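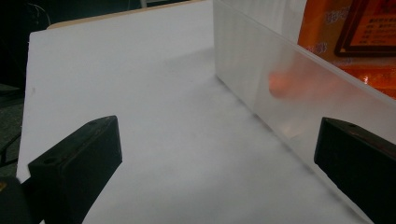 4. Speech, pauses and the moving audience

4.1 The problem of the late group

Night shows at heritage sites are written as though the audience sits down. At Godgate it does not. Visitors enter the outer court in groups, walk from station to station along the curtain wall, and leave by the sally port, where there is a shop. The script, commissioned for a seated audience and then used for a walking one, assumes that everyone hears the first sentence before the second. This section is concerned with what happens when they do not.

The show runs in seven scenes. Each has its own loudspeakers, its own lighting states and its own portion of the narrator, who is meant to be the same person throughout and who is supposed to have walked ahead of us in the dark. A group that dawdles at scene two will hear the narrator finish scene three without it. A group that hurries will meet him before he has started, and stand in front of an unlit wall until he remembers himself. Operators call the first case a late group and the second an early one. Visitors, in the interviews, called both of them "the bit that was broken".

Earlier writing on outdoor shows has had plenty to say about brightness and rather less about waiting. The guidance handed to us at the start of the project gave eleven pages to the colour of stone under different lamps and one paragraph to the spoken word, which advised that it be clear. We agree that it should be clear. We would add that it should still be going on when people arrive.

4.2 Two ways of holding a scene

Two methods were compared. In the first, which we call the fixed clock, every scene starts at a set time after the one before, and the group is expected to keep up. This is the method Godgate had used since opening, and its main virtue is that it never goes wrong in a way the control desk can detect.

In the second, the held scene, the end of each scene runs into a bed of quiet sound (wind, distant bells, a certain amount of horse) and the next does not begin until a steward at the station presses a button. The bed can be as short as a breath or go on for several minutes. It was written by Kristóf Pap, who also rewrote the last sentence of each scene so that it could be followed by a silence of any length without seeming to have been forgotten. This proved harder than the sound. The original scene four ended on "And then, at that very moment", which is a fine line for a fixed clock and a poor one for a group containing a pushchair.

The steward's button was the least glamorous part of the system and took up most of the meetings. The first version was a touch panel, on the grounds that everything else was. Stewards wear gloves. The second was a large mechanical switch in a weatherproof case, of the sort used to stop conveyor belts, and it was adopted without further discussion.

4.3 Setting and procedure

Trials took place on site in February 2023, outside the public season, with invited groups drawn from the town and from the staff of Pileden, the neighbouring estate, who were promised soup. A total of 262 people took part. Each walked the route once, under one method only, in a group of the size the site normally admits. No one was told which method was in use, although several members of the Pileden party worked it out by asking the steward.

Walking speed was not controlled. We considered asking groups to dawdle or hurry to order and gave up the idea after a rehearsal in which the hurrying group ran. Instead we let people behave as they liked and noted when the last member of each group came within earshot of each station. Earshot was judged by a steward standing where the last member would be. It is a rough measure, but it is the one the show itself depends on.

After the final scene, every participant was asked to tell the story of the castle back to an interviewer in their own words. They were not warned of this. The retellings were then marked against an outline of the script by two readers, neither of whom had attended the show, and one of whom came to dislike the second baron on the strength of the retellings alone.

4.4 What was heard

Under the fixed clock, the retellings had a recognisable hole in them. It fell after the steps between scenes three and four, where the path narrows and groups stretch out. Those at the front described the siege. Those at the back described a castle which had been at peace and was now, for some reason, on fire. A number of them supplied a cause of their own, most often lightning, and were quite content with it.

Under the held scene, the hole closed. People at the back gave the siege in the same order as people at the front, and with the same mistakes, which suggests that the mistakes belong to the script. The business of the two Margarets, mother and daughter, remained beyond everybody under both methods. We recommend that one of them be given a title, or cut.

The cost was time. The held show was longer, as any show would be that waits for people, and the extra minutes gathered at the same narrow steps. Nobody in the interviews complained of the length. Several complained of the horse. In its original form the bed repeated often enough for an attentive listener to notice that the animal snorted on a schedule, and once one member of a group had pointed this out the rest heard nothing else. The horse has since been thinned.

4.5 Lighting during the hold

A held scene needs something to look at. The lamps on the curtain wall, supplied by Rüegg, can be faded very slowly, and our first thought was to let them drift between two warm tones for as long as the bed lasted. Stewards reported that groups took the drift as a sign that the show was about to begin, fell silent, and then felt foolish. A still state worked better. People talked, looked up at the wall, found their children, and stopped talking when the light changed, which is all one can ask of a light.

The change itself had to be plain. A fade of a few seconds was missed by anyone looking down at the path, and on that path looking down is wise. We settled on a short dip to near darkness followed by the first state of the new scene. The control software, Tesow, treats a dip as a fault and writes a warning in its log each time one occurs. The logs from the trial are therefore mostly a record of the show going well.

4.6 Limits

The trial used one site, one script and a cold month. People on a June evening may well linger where ours pressed on towards the soup, and a group that lingers at every station would put more strain on the bed than we were able to. Invited audiences are also kinder than paying ones. We did not test what happens when a held group is caught up by the one behind it, a question which the site's management raised early and often, and which is taken up in section 5, where two groups are deliberately made to meet on the steps.

Figure 4. Flat white board with an upright panel to its right.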